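Zustach Tablet Price Log

Version 4 of the log. Maintained by Li-hua Hsiao and Sang-wook Lim. Covers list and sale prices for low-cost tablets at online stores, collected from public product pages.

Contents

One CSV file per store, 12 stores, 680 tablet models. Each row holds a store code, model name, screen size, storage, list price, sale price, currency and time of capture. Prices are stored as plain decimals with no currency sign. A missing sale price is an empty field, never zero.

Collection

The Droteo script reads each product page once a day at 6:00 a.m. Pages that fail to load are tried again at noon. Bundles (tablet plus case, tablet plus keyboard) are dropped if the store does not list the tablet separately. 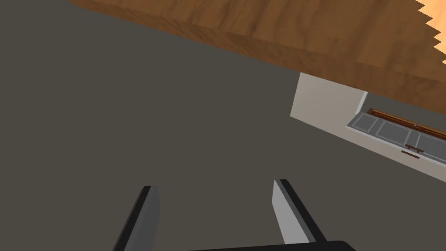

Price rows carry a promo flag with the values none, timed, coupon and clearance. The flag comes from the page wording and was checked by hand for 2,000 rows by Ekene Olaniyan. Page banners are not stored. The color field uses the store's own term, so a dark gray like the floor in the render may be listed as charcoal, slate or graphite. Use the color_group field to merge these.

Known issues

Jumberg changed its model codes in April. Older rows keep the old codes; see codes_map.csv.
Refurbished units are mixed with new ones in the Başaran file.
Tax is included for some stores only. Check tax_incl before comparing.

Corrections go to Tülin Dağdelen, with the row ID and a link to the product page.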